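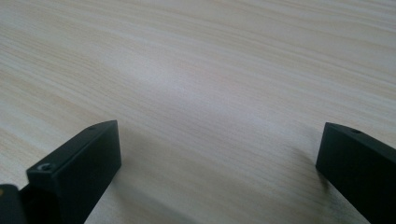 Light on the tabletop.

I got to Pruitt early, which never happens, and so I had already eaten one of the two muffins I brought by the time she opened the door. She didn't care. She'd made a coffee cake.

If you've read this page for a while you know I have a soft spot for people who read the Bible out loud. I don't mean preachers. I mean regular people with regular voices who sit down and just go, chapter after chapter. She has led an aloud group in Pruitt for 14 years now, and in that time they've gone from Genesis to Revelation one time and are partway through the second. Her name stays out of this, and so do the others', because that's how I do all of these.

I asked her how it began, and she laughed and said it began with her being annoyed.

"I'd been in one of those study groups with a workbook," she said. "There was a verse at the top of the page and then three blank lines where you wrote how it made you feel. And I kept wanting to know what came after the verse! So one night I turned to the lady beside me and said, do you want to come over to my house and find out what happens next?"

The lady did. It was just the two of them that whole first winter, reading Genesis by turns with a pot of tea. By the time they got to Joseph and his brothers there were five, and she remembers one of the husbands coming to pick up his wife and standing in the hall with his coat on through the entire dinner scene, where Joseph has the brothers seated in order of their ages and they look at each other, amazed. He took his coat off somewhere in there. He still comes.

I wanted to know the rules, since every reading group I've visited has some. Hers are pretty loose. You read until you're tired and then you pass the book. You can pass right away if you don't feel like reading. There's no commenting in the middle of a chapter, but between chapters you can say anything you want, including that you didn't like it.

"And people don't like it, a lot of the time," she said. "We did Judges in February, the first time through. It was already dark out at suppertime and we got to chapter nineteen. I was the one reading. When I finished I closed the book and we sat there. Then somebody said, well, why is that in there? And I said I didn't know. I still don't know. I've read four commentaries on it and I think they don't know either, they just take longer."

I asked if she ever thought about skipping it this time around. She shook her head and cut me more cake.

"If I start skipping, then it's my book. I pick out my favorites and it's a book I put together. I've got enough of my own opinions all day long."

I'll be honest here about my own habits – I skip. I've skimmed the first nine chapters of Chronicles every time I ever came to them, name after name after name. I told her that and she got a very pleased look, and I could tell I'd walked into one of her subjects.

"Oh, that's one of our best nights!" she said. "You have to read the names like you know them. Like you're calling the roll at a school. We had a man with us then who used to work at the rail yard over in Solter, big deep voice, and he did three chapters without stopping. He said every name wrong, I'm sure of it, but he said them all like he'd had lunch with them. And then he came to Jabez, where it stops and tells you that little bit of story about him, and it was like a light coming on. You don't get that if you go straight to Jabez. You need all the other ones first."

I've thought about that a good deal since. I went home and tried it, out loud, alone in my kitchen, and I lasted one chapter. But I did hear what she meant.

We talked about translations for a while. The group doesn't use just one. Whatever you bring is what you read from when it's your turn, so in the middle of a psalm the language will jump from thees and thous to something that sounds like the newspaper. I said that would drive me up the wall. She said it drove her up the wall too for the first year and now she'd miss it.

"You hear the joints," she said. "Somebody's Bible says mercy and the next one's says loving-kindness and the next one's says steadfast love, and there's a refrain in Psalm 136, it comes back every single verse, so you hear all three of them going by over and over. I don't have any Hebrew. But after that night I knew there was a word under there that was bigger than what any of us had in front of us."

Her own copy is a fat one, 956 pages not counting the maps, with the spine taped. She bought it at a church rummage sale in Mandano. There are pencil marks in it from whoever had it before her and she's left them all, and she says she argues with them. The earlier owner underlined nearly all of Proverbs and not one word of Job, and she has a theory about what kind of person that was. (I'm leaving the theory out. It wasn't very charitable, and she asked me to!)
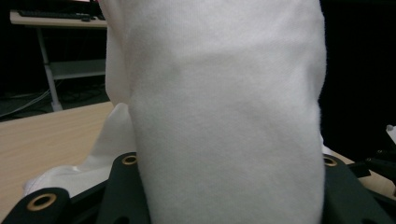

White cloth at the table.

Somewhere after the second cup I asked about Job, since she'd brought it up. I've always had trouble with the middle of that book. The beginning moves right along, and then you have the friends talking and talking for chapters, and by the time God answers out of the whirlwind I've usually forgotten who accused whom of what.

Her group did it with parts. They don't usually do that, but they'd tried it the ordinary way for an evening and got hopelessly tangled, so they handed out the friends. One person was Eliphaz the whole way, one was Bildad, one was Zophar. She was Job.

"And it was terrible," she said. "I mean it was wonderful, but it was terrible to sit there and be Job. Because these are my friends, they're people who've brought me soup. And they're leaning across and telling me in these beautiful words that I must have done something. The woman who read Eliphaz called me up the next day to say she was sorry."

Had she been mad?

"A little bit! I was a little bit mad. And I knew she was just reading. But she read it so nicely, she has a nice kind voice, and that made it worse. If she'd been nasty I wouldn't have minded. I think about that when I go see somebody in the hospital now. I try to remember how it sounded from my chair."

I asked who read God. She said they'd passed that part all the way around, a few verses each, even the ones who never read. A girl home from college got the ostrich.

There was a recording at one point. A small outfit called Wuvo, which does audio for church websites, heard about the group and asked if they could put a microphone out and post some of it. They posted Ruth and Jonah and part of Acts. She didn't enjoy it much. People sat up straighter and started doing voices, and the man from the rail yard, who'd been so good at the names, got shy and wouldn't take a turn. So they stopped after Acts twenty, which she thought was a fine place to stop, that being the chapter where Paul talks so long that a young man goes to sleep in the window and falls out. The last she heard, Jonah had been played 1,234 times.

"Which is nice," she said. "I hope they heard the end of it. It ends on a question, you know, and with the cows. I love that it ends with the cows."

I do too, and we spent an embarrassing amount of time on the cows. I'd always taken that last line as a bit of a joke, God asking Jonah shouldn't I care about Nineveh, all those people who don't know their right hand from their left, and also many animals. She doesn't hear it as a joke. She grew up on a dairy farm outside Solter and says a person who has been up at night with a sick calf won't laugh there. When she reads it she slows way down. She did it for me at the table without opening the book, and I'm not going to try to describe it, except that I quit chewing.

I asked where they are this time through. They're in Isaiah, which she finds hard going in long stretches and then all at once not hard at all. She thinks they'll be there until spring. A few of the first bunch have died, and one has moved in with a daughter too far away to come. Newer ones have filled in. The youngest is a boy of twelve who comes with his grandmother and has asked to be given anything with a battle in it.

My last question is always the same one, and some of you write in to tell me you skip down to it. I asked what she would read to a person who was only going to give her ten minutes.

She took a long time. She said she'd gone back and forth about this, knowing I'd ask. Ruth was too long. A psalm was too easy. What she came down on was the very end of Mark, the short ending, where the women come to the tomb and run off trembling and don't say anything to anyone, for they were afraid.

"And then I'd stop," she said. "And I'd see if they wanted to come back and find out what happens next."

She sent me home with the rest of the coffee cake. The group meets at seven in the evening, and if you're anywhere near Pruitt you can write to me and I'll pass your note along. Bring whatever Bible you've got.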